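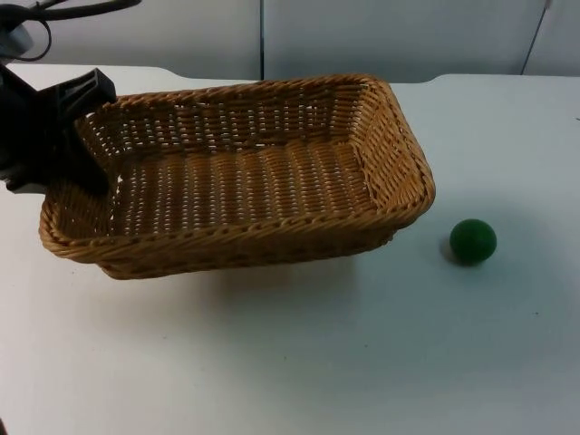 Griet Claeys

open-day-basket: README

Recordings from the open day at Etari, 30th July. The task is one green ball and one wicker basket on a white table, and the ball is supposed to end up in the basket. I promised visitors something more exciting on the poster, but the poster was written in March.

What's in it

136 episodes, kept in the order they were recorded. Each has a fixed view of the table and a view from the wrist. Visitors called out when to start, and Lech Zawadzka ran the arm. Children under ten called out early, every time, and those episodes are flagged early_start. 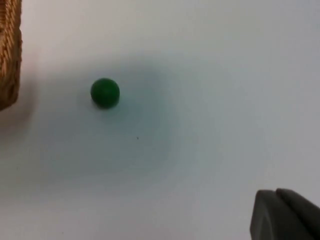
The wrist view is softer than the fixed one and picks up the arm's own shadow, so don't tune a color threshold on one and expect it to hold on the other. I did. It cost me an evening.

Files

episodes/ one folder per attempt
labels.csv start, end, result, flags
notes.txt remarks by Qistina Jugah, typed during the demo and left as they were, spelling included

Episodes stop at 90 seconds whether or not the arm has finished. A visitor from Morelli asked if it was thinking. We said yes – the controller was waiting on a dropped connection. Look for the flag stall.

Known problems

The basket was nudged between episodes and put back by eye. There are no markers on the table, so treat its position as new each time.

Small dark specks on the tabletop are real and are not labeled.

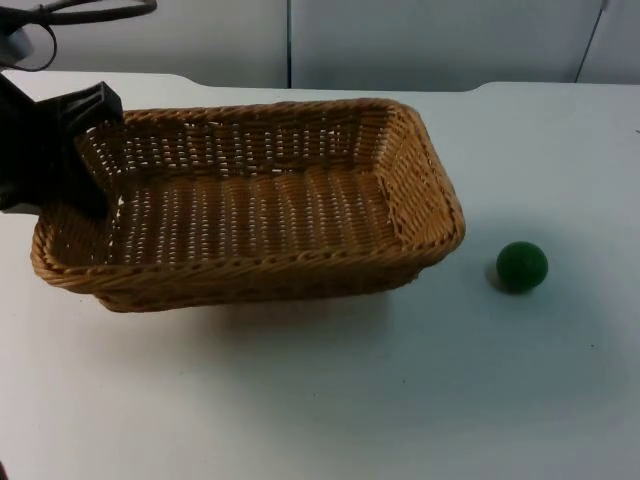

Results were labeled by two people who disagreed about what counts as "in" when the ball bounces. Where they couldn't settle it, the result column says disputed. Please don't write to ask me which of them was right. One of them was me.

No audio. The room held nearly 300 people over the day and most of them had opinions.

Use

Free for teaching and research. If you train on it and your arm also goes for the basket first, I would like to hear about it.

Questions about the labels go to Qistina, questions about the arm to Lech.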